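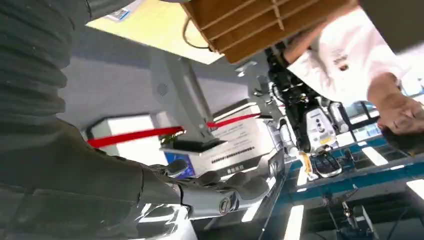
What's the best way to keep cables and small bits from ending up in one big tangle? Give each kind its own slot in a divided box, standing upright, with every lead coiled and tied before it goes in.

Subject: Re: [Skenddale-tidy] Slotted organisers, are they worth the bother?
Date: 18th December

Hello all,

Someone wrote:

> I've got a cupboard full of leads and half-used boxes
> and I'm thinking of buying one of those wooden crates
> with dividers. Does anyone find they stay tidy, or is it
> just a prettier heap? Also, is there any trick to
> keeping tape from going everywhere?

I'm firmly on the crate side! Mine is a Sayce, bought in August, and it's still in decent order (the Vurer one before it had slots so narrow that I could only get pencils in them, and I gave it away in the end). Plywood is light enough to lift down with one hand if you don't overfill it, and I always do overfill it.

How I sort mine, starting from the heap on the carpet:

1. Get everything out and wind up the leads first. A dangling loop will catch on every door handle between the cupboard and the table -- ask me how I know. Then see to anything with tape on it. Press the loose ends flat, or snip them, before you put it away. Shiny tape creases as soon as you look at it and a flap that sticks up will pick up every bit of carpet fluff going.

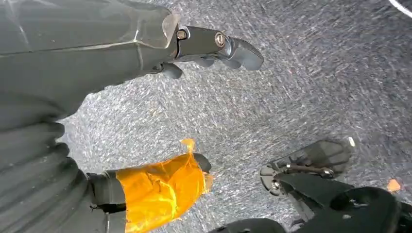 2. Fill the slots from the middle outwards, heavy things in the centre, or the whole lot tips when you pick it up.

3. Leave product boxes out of it altogether. They go on the shelf with the label facing you, and I only keep the ones for things I might send back.

The Indale list had a long thread on labels, message 644 in their archive if you fancy it. I just use a pencil on the end of each divider.

Cheers for now, and do say which one you buy!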